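Chapitre 6
Évaluer un logiciel de cellule virtuelle : le cas Zaritura

Objectifs du chapitre
Comprendre ce que contient un kit de simulation pour bras manipulateur. Savoir lire une même situation depuis plusieurs points de vue. Rédiger une première fiche d'évaluation avant tout achat.
Prérequis : chapitre 3 (repères et changements de base), chapitre 5 (préhenseurs à deux doigts).

6.1 Pourquoi commencer par le virtuel

Voici enfin le chapitre où l'on manipule ! Jusqu'ici nous avons dessiné des repères, écrit des matrices et discuté de couples articulaires ; à présent il s'agit de poser les mains (enfin, la souris) sur un produit complet et de se faire un avis. Le produit choisi s'appelle Zaritura. C'est un kit de simulation édité par la société Folteck, vendu aux lycées techniques, aux écoles d'ingénieurs et aux petits ateliers qui veulent préparer une cellule avant de commander le moindre boulon. Il se compose d'un moteur de simulation, d'une bibliothèque de 227 objets et d'un recueil de 11 exercices progressifs.

Nous l'avons retenu parce qu'il laisse l'étudiant se tromper. On peut placer un bras trop près d'un bac, choisir une trajectoire absurde, refermer une pince dans le vide, puis recommencer dans la minute. Quiconque a déjà attendu la fin d'une procédure de réarmement sur une vraie machine mesurera le confort que cela représente. Et c'est franchement amusant, ce qui ne gâte rien quand la séance commence à huit heures du matin.

Le présent chapitre suit l'exercice 4 du recueil, intitulé « La tige et le bac ». Une tige jaune doit être saisie sur une table encombrée de quelques accessoires, puis présentée devant une ouverture. L'énoncé tient en deux lignes. La résolution, elle, occupe en général une bonne séance de travaux pratiques, et les étudiants les plus rapides y reviennent d'eux-mêmes pour améliorer leur approche.
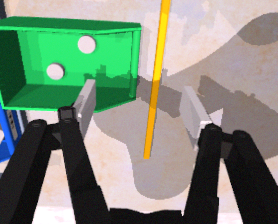

L'approche finale est le moment le plus délicat de l'exercice. Avant de commander la fermeture, il faut vérifier trois grandeurs : l'écartement des doigts, l'orientation de l'axe de la pince et la distance entre les patins et tout ce qui les entoure. Zaritura affiche ces valeurs dans un bandeau latéral, que l'on peut masquer. Nous conseillons vivement de le masquer au premier essai ! On apprend beaucoup en estimant d'abord à l'œil, quitte à constater ensuite que l'on s'était trompé de plusieurs degrés.

6.2 Les points de vue proposés

Le kit fournit quatre vues : une vue embarquée, proche de la pince, une vue de côté et deux vues hautes dont le cadrage est réglable. On passe de l'une à l'autre par une touche, sans interrompre la simulation, et c'est à notre avis la meilleure idée du produit. Un étudiant qui ne travaille qu'avec la vue embarquée saisit très bien mais se perd dès qu'il faut déplacer le coude. Celui qui reste en vue haute range parfaitement sa cellule et juge mal les hauteurs.

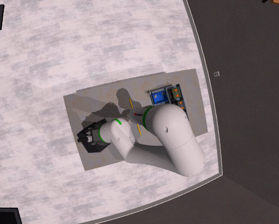
Fig. 6.2 – Le bras replié en vue haute ; la tige jaune n'apparaît que de part et d'autre de la base.

Le phénomène d'occultation mérite que l'on s'y arrête. Dans une vue haute, un segment du bras peut recouvrir l'objet que l'on cherche, et les ombres portées ajoutent leurs propres contours sur le plan de travail. Un algorithme de détection naïf y verra volontiers deux objets au lieu d'un, ou une pièce sombre là où il n'y a qu'une ombre. Ambros Egger, qui a dirigé la rédaction du recueil d'exercices, a tenu à conserver ces ombres dans tous les niveaux de difficulté. Nous partageons son choix : une simulation trop propre prépare mal à l'atelier.

Définition. On appelle occultation partielle la situation dans laquelle une portion seulement d'un objet est projetée sur le plan image, le reste étant caché par un autre corps.

À retenir : deux fragments alignés et de même couleur forment une hypothèse d'objet unique. Cette hypothèse se confirme en changeant de vue ou en déplaçant le bras.

6.3 Prendre le temps de lire une posture

La plupart des logiciels de cette catégorie donnent la configuration du bras sous forme d'une liste d'angles. Zaritura le fait aussi, bien sûr, mais son rendu est assez net pour que l'on puisse suivre la chaîne cinématique directement sur l'écran, d'une articulation à la suivante.
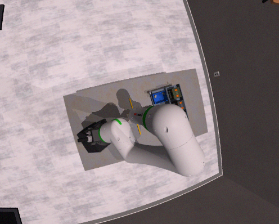 Un bon entraînement consiste à reproduire une posture sur papier, avec un simple trait par segment et un cercle par articulation. Comptez cinq minutes. Comparez ensuite votre croquis avec le schéma généré par le logiciel (menu Cinématique, commande Squelette). Les erreurs les plus courantes portent sur le coude, que l'on place du mauvais côté, et sur le poignet, dont on oublie volontiers une rotation. Les lecteurs qui ont travaillé avec le module Cuervo dans l'édition précédente de ce manuel retrouveront ici la même convention de signes.

Côté performances, notre poste d'essai a chargé l'exercice 4 complet, qui occupe 762 Mo sur le disque, sans difficulté particulière. Le premier lancement est nettement plus lent que les suivants. Prévoyez-le avant l'arrivée du groupe.

6.4 Ce que nous avons aimé, ce qui reste à améliorer

Le réglage de la vue de côté nous a séduits : on y juge d'un coup la hauteur de la pince au-dessus de la table, et c'est précisément l'information qui manque vue d'en haut. Les déplacements du bras restent fluides, même quand on modifie la consigne en cours de route, et l'historique permet de revenir à n'importe quel instant de l'essai.

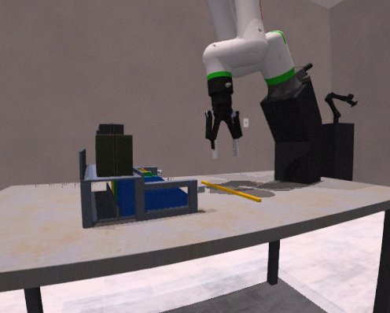 Quelques réserves tout de même. L'éditeur d'objets est puissant mais mal documenté, et la notice, longue de 107 pages, lui en consacre à peine deux. L'export vers Trevari, le format d'échange que nous utiliserons au chapitre 9, perd les couleurs des pièces importées. Enfin, les messages de collision mériteraient d'indiquer le segment concerné au lieu d'un simple code. Folteck annonce une mise à jour pour septembre ; nous avons travaillé avec la version antérieure.

Activité 6.A – Première fiche d'évaluation
Ouvrez l'exercice 4 et réalisez trois essais de saisie, chacun depuis un point de vue différent. Pour chaque essai, notez la vue choisie, la posture de départ, le nombre de corrections et le motif du premier échec éventuel. Conservez cette fiche, elle servira de base au calcul de répétabilité de la section 6.5.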